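Last revised 22 February 2020

# Looking after an oiled butcher-block bench top

These notes apply to solid wood tops finished with mineral oil or an oil and wax blend. They do not apply to varnished tops, which need only a damp cloth and mild soap.

## Checking the finish

Put a few drops of water on the area that gets the most use. If the water beads, the finish is sound. If it soaks in and leaves a dark spot, the top needs oil. Test near the vise or sink as well as in the middle, as wear is seldom even.

## Sanding

Sand only when the surface feels rough or has stains that washing won't lift. Use 200 grit paper on a flat block and follow the grain. Coarser paper takes off more wood than a light refresh calls for and leaves scratches that show once the oil goes on. Glue lines between the strips can stand slightly proud after a dry winter. Work these down with the block held flat, never with a folded scrap of paper under a fingertip.

Vacuum the dust, then wipe with a barely damp cloth. Leave the top bare for 2 hours before oiling.

## Oiling

1. Warm the oil by standing the bottle in a bowl of hot tap water.
2. Pour a thin line down the length of the top and spread it with a lint-free cloth.
3. Coat the end grain twice.
4. Leave for 9 hours or overnight.
5. Wipe off everything that has not soaked in.

A new top gets one coat a day until it stops taking oil. After that, the water test decides. Ours usually wants a coat in March, when the heating goes off.

Oily cloths: linseed and other drying oils can heat up and catch fire in a crumpled rag. Spread the cloths flat outdoors until stiff. Mineral oil does not dry and does not carry this risk, but the habit is worth keeping.

## Day-to-day cleaning

Scrape off dried glue with a plastic card held low. Wash with a little dish soap in warm water, wring the cloth well, and dry the wood right away. Standing water opens the glue lines. 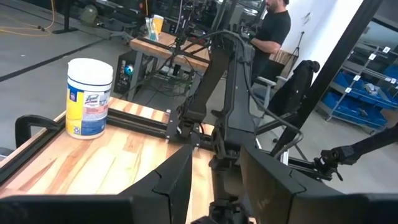 *Disinfecting wipes on a striped butcher-block top.*

Wet wipes are fine for handles, switches and sealed surfaces. On oiled wood, read the label first; many products are not meant for unfinished or oiled surfaces. If one has been used, rinse with a damp cloth, dry, and repeat the water test the next day.

## Clamps and metal parts

Iron left on damp oak makes black marks. Put a scrap of wood or cardboard under clamp pads. Light marks come out with lemon juice, rinsed off after a few minutes. Deep ones need sanding, followed by fresh oil on the whole strip.

Questions about other finishes go to Benedetta Bassi.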